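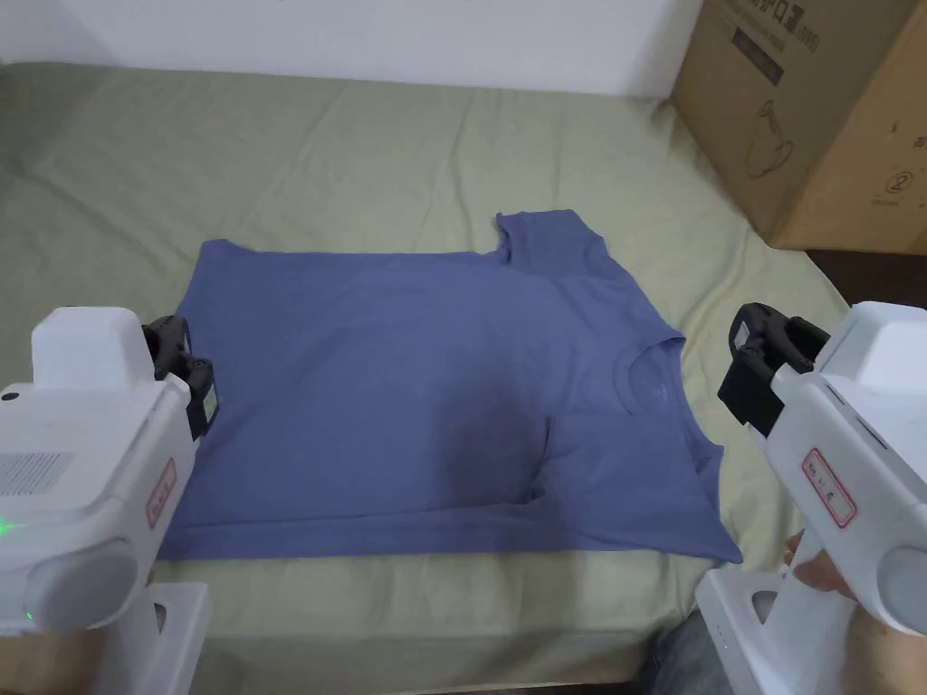
Home Opinion Letters Archive
Search this site Enter keywords

Keep the small post office open

When I moved to Tirville, I did not speak the language well. The first place where I had to speak it every week was the post office. I sent parcels to my mother, and the woman at the counter corrected my spelling on the forms. She was never in a hurry. I learned the word "fragile" from her.

Now the town wants to close this office and put parcel lockers near the bus station. The reason is the cost. I have read the report, and I do not say that the numbers are false. Last year 897 people signed for a registered letter at that counter. For an accountant this is small. But a locker cannot explain a tax letter to a man who reads slowly, and many people on my street are like this man. 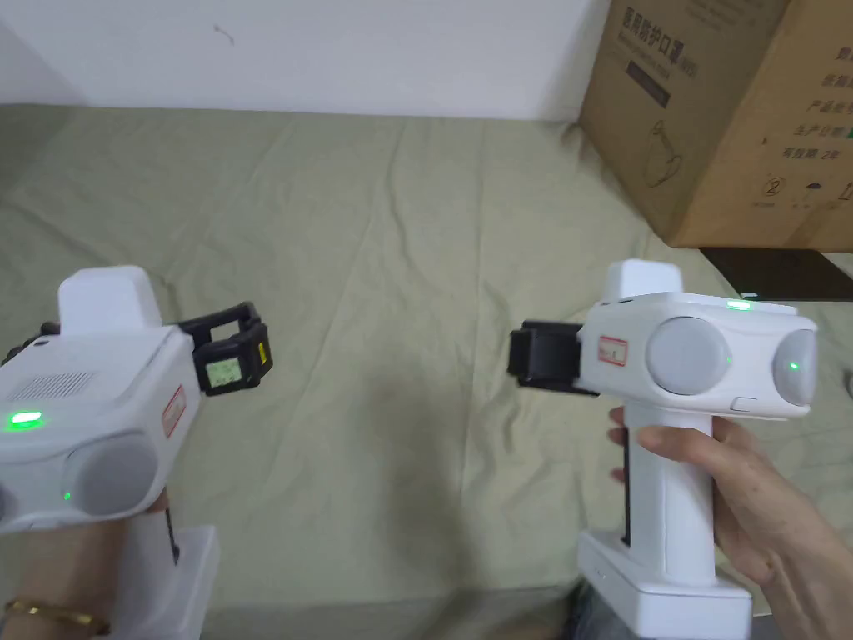

Teodoro Barajas wrote to me that I am too sentimental, and that in Vustholm the lockers are open at midnight, when people who work late can use them. I accept this point. I worked nights myself for two years and I missed many parcels.

Still, I ask why we must choose. The office could open three mornings a week, and the lockers could serve the others. The council will vote in November. Before that, I would like each member to stand in the line one time, with a form that is difficult to fill in.

Contact us | Copyright Tirville Opinion Page | Back to top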